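Wadholm starts side-by-side gripper tests on two-arm bench

3 May 2022 - Automation firm Wadholm has begun comparing parallel grippers on a bench fitted with two robot arms, the company said on Tuesday. The work is part of its Fasix project, which looks at how well low-cost fingers handle small, light parts.

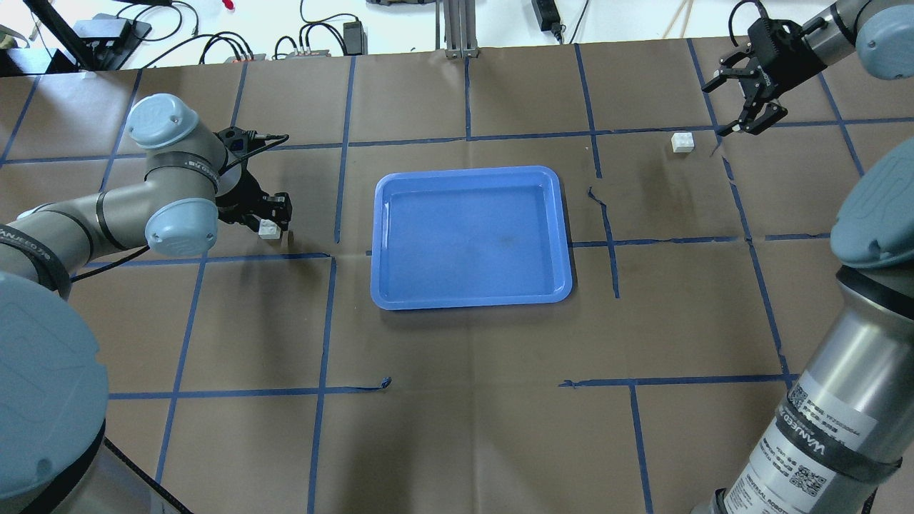

Each trial uses the same job: pick up a small white block and put it in a blue tray. The bench is covered in brown paper and marked off with blue tape, so that start positions can be repeated from one run to the next. Wadholm plans 500 trials and had logged 339 by the end of April.

Most of the failed picks so far came from blocks placed close to the limit of an arm's reach, the company said. It counted 29 of them and blamed finger angle more than grip force.

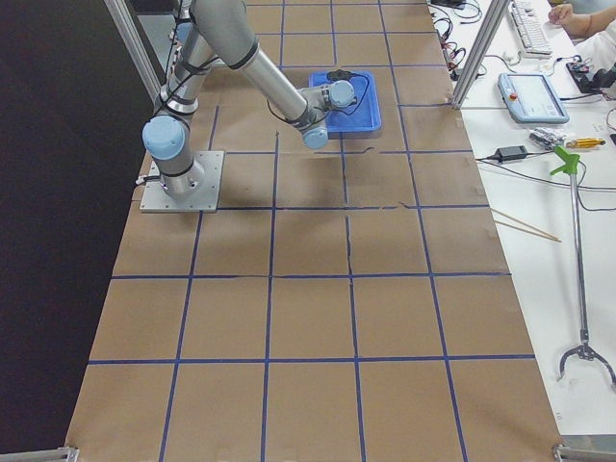
Camera placement is also under review. Wadholm is comparing fixed views from beside the table with a view taken closer to the arms - the fixed views are easier to calibrate, but an arm can hide the block at the moment of release.

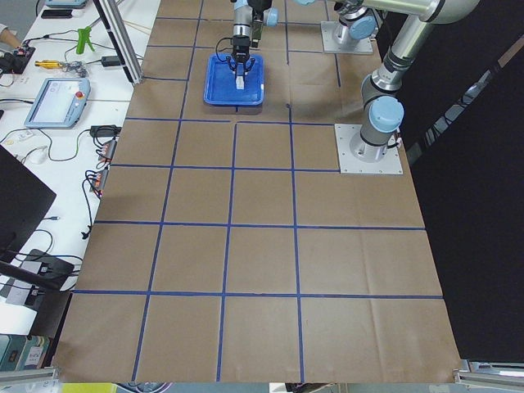

A second round will test controllers supplied by Riedl, using the same tray and the same grid. Results from both rounds will go to the Zukanham plant, where the company wants to use the chosen gripper on a sorting line. No price or start date has been given for that line.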